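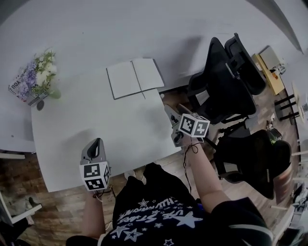

Coaching Theory II
Handout 3: Tapering before a championship event in team golf

Terms used in this handout

Load: the total work a player does in a week, counted as full swings plus holes walked. Putting and chipping are logged apart and do not enter the load figure.

Taper: a planned drop in load during the days before an event. The number of sessions stays close to normal while each session gets shorter.

Peak week: the last week of full load. It ends before the taper starts, with one day off between the two.

1. The base week

The examples in this course use a college player in the fall season. The base week is 400 full swings and three rounds of 18 holes, walked. Full swings hit during rounds are already part of the 400 and should not be added a second time. This was the most common error in the October logs.

2. Cutting the load

Swings are cut before holes. A player who stops walking the course loses feel for distance and green speed sooner than she loses her swing. In the Szabo model the cut is made in even steps from day to day. In the Vurow model most of the cut falls on the first day and the load then stays flat until the event. Both reach the same end point. The Vurow model suits teams with a long trip – the travel day can serve as the first day of the taper.

3. Short game

Short game time is left as it is. Putts inside six feet are practiced every day of the taper, including the travel day if a green is open on arrival.
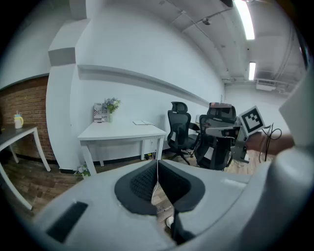

Plotatska, 30/03/2026

4. Worked case: the Prellisov Cup

The event is played over three days, one round per day, with five players per team and the best four scores counting. The practice round is played the day before and belongs to the taper. Players carry their own bags, so walking load during the event is higher than for players who use a push cart in training.

For the case, assume a final taper day of 49 full swings and no holes. Plot the daily load under each model, starting from the base week. Mark the travel day and the practice round on both plots. State where the two curves differ most and which players on a mixed-ability roster would be affected.

Plots are due at the start of the next class. Label both axes and give load in swings and holes separately.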